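Workshop notebook, key handling and tagging
2021-09-02
Entry by Parvaneh Bakhtiari

Work today concerned the loose key bundles returned to the workshop when the Ruden storage rooms were given up. The bundles are to be identified, retagged and entered in the Skerketti register before any of them goes back into circulation.
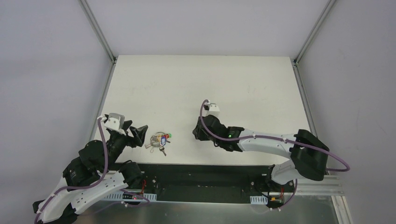
The register was last checked in full in March. It currently stands at 2,509 entries, and the present batch adds 8 bundles. Of these, 2 have been matched to their register lines and signed off. The remainder are held in the tray under the bench until the Adeleke list arrives.

Notes on the bundle with the coiled cord

The tag is blue with a pale center. Under the old scheme blue was used for interior doors only. The register has no line for an interior door on a coil, so the tag may have been moved from another set. The matter is referred to Adeleke and the tag is to stay on in the meantime.

The red and green pieces sit close together near the tag. Neither color has a meaning in the current scheme. Earlier sheets show red for "do not copy" and leave green undefined. I have entered both under remarks and have not assigned a category.

The key with the darker rounded head is to be compared with the blanks in drawer 8. Colleagues are asked to leave the head as it is. Last winter a set was cleaned with solvent before it had been read, and the number could not be recovered afterward.

The cord is a looped coil, dull gray-beige. Coils are no longer issued. They catch on the hooks in the key cabinet and pull neighboring sets down when lifted. Once the bundle has been identified, its contents should be moved to a plain split ring and the cord returned to stores.

Procedure for the remaining bundles

Lay out one bundle at a time on a cleared surface. Write down the tag color first, then any colored pieces, then the keys. Do not open a ring until the line is complete and initialed. Where a tag and the register disagree, keep both readings and mark the line "open."

New tags are the Rosora type with the paper insert. Pencil only on the insert. The ink from the office pens spread on the first two and they had to be written again.

Surface

The cream tabletop has faint scuffs and two patches of light marks, toward the upper left and upper right. They are entered here so that they are not later attributed to this batch. A felt mat has been requested from stores. Until it is delivered, keys should be lifted and set down, never slid.

Outstanding

Adeleke list, second request sent this morning.
Drawer label for the blanks is coming loose and needs replacing.
Split rings, small size, nearly out.
Cabinet hooks in the bottom row to be bent back before the retagged sets are hung.

P.B.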